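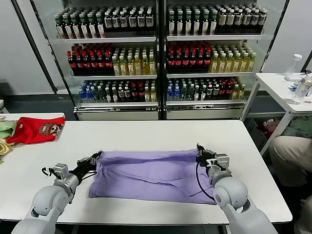 Home | About | Older Posts | Recipes | Say Hello

Filed under: Around the House, Gadgets, Grumbling

Will a machine ever fold my laundry?

I have been waiting on this one since I was a kid reading the backs of cereal boxes, so you'll have to forgive me if I go on a bit. The dishwasher came, the robot vacuum came (we've had two, and the second one is still stuck under the couch more often than it's out from under it), and all that time the laundry has gone on being folded by me, at the dining table, with the radio on, at nine o'clock at night when I should be in bed.

Folding is the chore I'd give away first. I like cooking, I don't mind the vacuum, and I will even clean a bathroom if I've had enough coffee. But there are four of us in this house and I did the sums one evening on the back of an envelope, which is the sort of thing I do when I'm avoiding the basket. Thirty-two shirts a week, counting school and work and whatever my youngest wears to roll around in the yard. Over a year, with vacations and the odd sick week taken out, I got 1,544. That's shirts only! I didn't have the heart to go on to towels.

So I've been reading up, and watching far too many videos, and I want to put down where I think things stand before I forget it all.

The first thing to understand is that cloth is a rotten thing to hand a machine. A car door is the same car door every time. You can bolt a robot to the floor and teach it where the door will be and it will go there until the building falls down. A shirt is a different shape every time you drop it. You pick up one corner and the rest does what it likes. I never thought of this as clever work until I tried to explain to my son how to do it, and found I was saying things like "well, you sort of feel for the seam," and he looked at me the way a robot probably would.

What they mostly do now is the two-handed way. The machine has a pair of arms and a gripper on the end of each, and it works at a table with the clothes laid out in front of it, much as I do. One gripper on the left edge, one on the right, purple cloth spread out between them, and now it has to decide where the fold goes. I find that moment very familiar. I stand there myself some nights holding two edges of something and thinking, now which way round was this?

And I'll say this for the finished pile at the back corner of the table: that red T-shirt with the bear on it is folded into a neater rectangle than anything in my youngest's drawer. I can't tell you whose work it was, or how long it took, but if somebody delivered me a stack like that I would put it straight on the shelf and say thank you. The wrinkles in the purple one don't bother me either. I've never folded a thing in my life that didn't have a few.

Now for the grumbling part, as promised up top.

There was a gadget a few years back called the Grorum, and some of you will remember me being very excited about it. It was a cabinet. You clipped your shirts to the front, one at a time, and it pulled them in and dropped them folded into a tray. I put down my name and a deposit of $600 and waited, and waited, and in the end I got the deposit back (to their credit, every cent) with a nice email. I was sad for a week. But I've thought about it since, and the clipping would have done me in. You had to straighten each shirt and do up the buttons before it went on. By that point I've done most of the job! And it didn't take socks, or fitted sheets, or anything small enough for a toddler.

The arms are a better idea, I think, because a pair of arms can in principle do the next thing as well. It could fold the shirt and then carry the pile, and then maybe wipe the table. A cabinet is only ever going to be a cabinet. But "in principle" is carrying a lot of weight there. Most of the clips I find are sped up, and when I hunt down one at true speed I usually wander off to make a sandwich. The longest I sat through was 36 minutes from Isolitz, who I will always like for posting the whole thing with the dropped sleeves left in. It got through one basket. I timed myself on a similar basket the next night and did it in eleven, though I'll admit I was showing off for the dog.

Then there's the question of where you'd put it. My laundry gets folded between a fruit bowl and somebody's homework. I'd have to clear the table, and keep it clear, and if I were a person who kept the table clear I would be a different person with a different blog.

I did get a note from a reader who works at Harkberg, the big laundry that does hotel linen, and she says they've had folding machines for years and years. Sheets and flat towels go through rollers and come out perfect. Anything with sleeves still goes to a row of women at a long bench, and she's one of them, and she isn't worried about her job yet. She did say she'd hand over the bathrobes tomorrow, belts and all.

My guess is that the hotels and the big laundries will get the sleeve-folding kind first, and it'll be a good while before one turns up at a price I could explain to my husband. I'd settle for slow. It could run all night for all I care, so long as it didn't beep.

Meanwhile the dryer has just buzzed, and it's the Giannakopoulos load, meaning my in-laws are staying and there are extra towels. I'll post the lentil recipe later this week for those who asked.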